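Remote demonstration station - pre-session checklist with comments
Nutholm site, simulated bench and operator desk, August

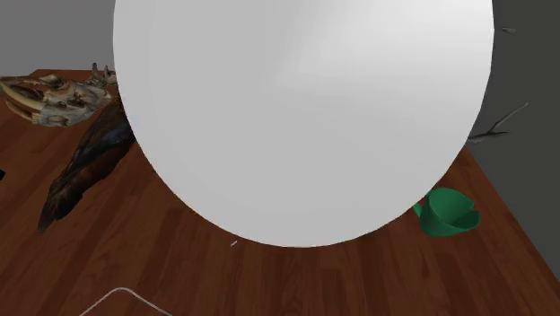
Simulated tabletop, view at check 2.3. Skull at left, green cup on its side at right, large white shape across the middle.

Scope: the operator desk, the hand controllers, the simulated bench and the recording set-up used for teaching the arm by remote control. The physical cell in Mulanham has its own sheet. Results are marked OK, ACTION or N/A. An ACTION in section 1 stops the session. An ACTION elsewhere may be carried over if the comment says so.

1. Operator desk and controllers

1.1 Stop button within reach of the seated operator
OK. Tested from the chair and standing. Motion stopped each time and did not resume until reset.

1.2 Hold-to-move switch on both hand controllers
OK on the right. ACTION on the left - the switch sticks slightly when let go slowly. Left controller taken out of use and the spare fitted, then retested. Session allowed to go ahead with the spare.

1.3 Cables clear of the operator's feet and chair wheels
OK. The cover strip has lifted at the door end. Not a trip hazard yet but it wants sticking down.

1.4 Headset clean, strap sound, lenses unmarked
OK. Wipes running low.

1.5 Operator briefed on break times
OK. Fifteen minutes away from the headset after each block. Two blocks in a row without a break is not allowed, even when a demonstration has gone badly and the operator wants to finish it.

2. Simulated bench

2.1 Correct scene loaded
OK. Scene 113, mixed objects on the wood table. The list on the desk still gave the previous scene and has been corrected by hand.

2.2 Objects resting on the table at start
OK. Nothing sinking through the surface or shaking when the physics is switched on. Left running for two minutes with no input.

2.3 Operator's view clear of large obstructions
ACTION. The white shape takes up most of the middle of the view and hides much of what is behind it. The skull is partly tucked behind its left edge and the cup lies right up against its lower right. An operator reaching for either would be guessing at the far side. Do not record from this view. Move the viewpoint or take the white shape out, then repeat the check.

2.4 Target objects fully in view
ACTION. The skull runs out of view on the left, and there is a small black object on the same side that can't be identified from here. Carry over with 2.3, as one change of viewpoint should deal with both.

2.5 Stray items
ACTION, minor. Thin white curved line at bottom left, like a wire, and a tiny white speck on the wood below the white shape. Neither is on the object list for this scene. Find out what they are before the next export. The forked twig on the right is listed and can stay.

2.6 Lighting even, no glare on the work area
OK. Shadow under the cup is soft and does not hide the edge.

3. Arm response (no recording)

3.1 Arm follows the controller in the right direction on all axes
OK. Checked slowly, one axis at a time.

3.2 Speed limit applied
OK. Training limit selected. It had been left on the higher setting by the last user - please put it back when you finish.

3.3 Grip opens when the trigger is released
OK with the spare controller.

3.4 Behaviour on lost connection
OK. Network lead pulled at the desk end. Arm held position and the warning tone sounded.

4. Recording

4.1 Disk space
OK. 279 GB free.

4.2 Start and end markers written to file
OK on a short test clip. Test clip deleted.

4.3 Failed attempts labelled, not deleted
ACTION. Several attempts from the Nogueira task set have no label at all. Bulter need the failures as well as the good runs, so go back through these and mark them.

4.4 Operator code entered, no personal names in file names
OK.

Outcome: practice driving allowed. Recording on scene 113 held until 2.3 and 2.4 are cleared and a second person has repeated section 2 from the operator's seat. Item 4.3 to be closed before files are sent. Left controller tagged and on the repair shelf.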